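**Product:** Asivar hand-held gripper, supplied as a pair
**Reviewed against:** Kinholm bench practice sheet, section 3
**Date:** 20/02/2018

The Asivar pair is sold for recording hand tasks that a robot arm will later be asked to repeat. We have had one set since January and used it for 80 sessions, mostly food handling. This review covers how well it fits our written rules for checking, cleaning and cable routing.

## Inspection before use

The Kinholm sheet asks for an open-jaw check on a bare area of table at the start of each session. Hold the jaws apart, look at both pads, then at each pivot.
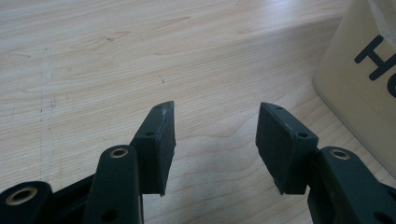

*Fingers open, pads apart. Scuffing shows along the pad edges.*

The brass-coloured eyelets make the pivots easy to find at a glance. Edge scuffing is allowed under the sheet; a chip or a raised burr is not. We have replaced one pad so far, for a burr. The sheet gives no limit for side play at the pivot, and neither does the Asivar manual — we fail any finger that rocks when pressed with a thumb.

The small holes in the pads are harder to keep clean than the flat faces. A wipe does not reach into them. We use a soft brush and log it as a separate step.

## Handling chopped food
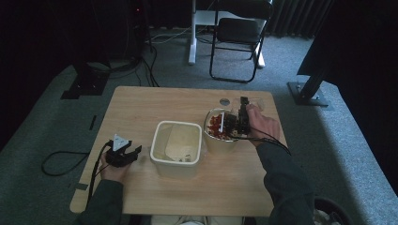 *Reading time: 3 minutes*

Round containers are the harder case. With the jaws lowered among diced red pieces, the wall limits how far the wrist can turn, and the operator needs to keep the elbow high. The rule is to set the receiving container beside the source so that neither arm crosses the other. Sleeves are a weak point: the sheet says only "close-fitting", and we would add a cuff above the wrist.

Cables should leave along the wrist and drop clear of the table edge. Slack on the floor goes to the side, away from the chair legs. The Cukness clip kit does this adequately, though the clips loosen after 30 or so openings.

## Verdict

Suitable for dry and chopped goods under the Kinholm rules, with a local limit for pivot play written in. Not suitable for liquids. The Mulcahy pair has smooth pads and is quicker to clean, but its jaws open less widely.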